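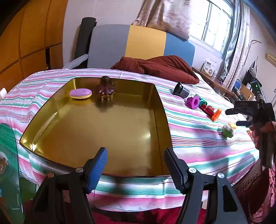

Subject: Re: [small-spaces] trays for the little stuff

Okay, I'm sold on the tray idea! I've been sorting on the bed (striped sheet, tiny pieces, you can guess how fast things roll into the folds) and a big square metal tray with low sides makes it so much easier. Hair claw goes in, the purple and yellow oval thing goes in, and the rest waits its turn on the sheet. I got mine from Rudetti, and it came with a set of 2 that nest, so the spare lives under the bed.

My one gripe is the shine. It's a gold-colored finish and with the light on it I keep seeing everything twice. The orange cubes are easy to spot, and so is the green toy vehicle, but anything dark near the back wall just melts into its own reflection. Has anyone tried lining theirs? I have a scrap of Zodach felt left over from drawers, but I'm scared it'll shed.

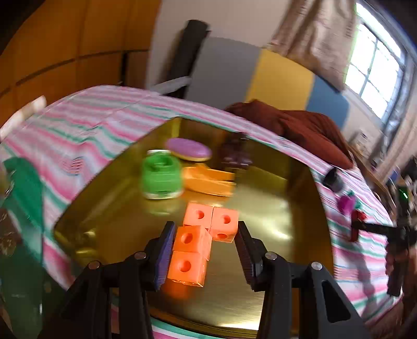

On the Stovumden list, in March, Intarasuk Home wrote:
> We tell people to sort by size first and color second. A tray
> fills up faster than you'd think, and once it's past 60 pieces
> you're digging again. Leave the cubes and blocks for last, they
> stack and the odd shapes don't.

See, I do color first, always have. Does size really go quicker? I've got close to a whole shoebox still to do tonight.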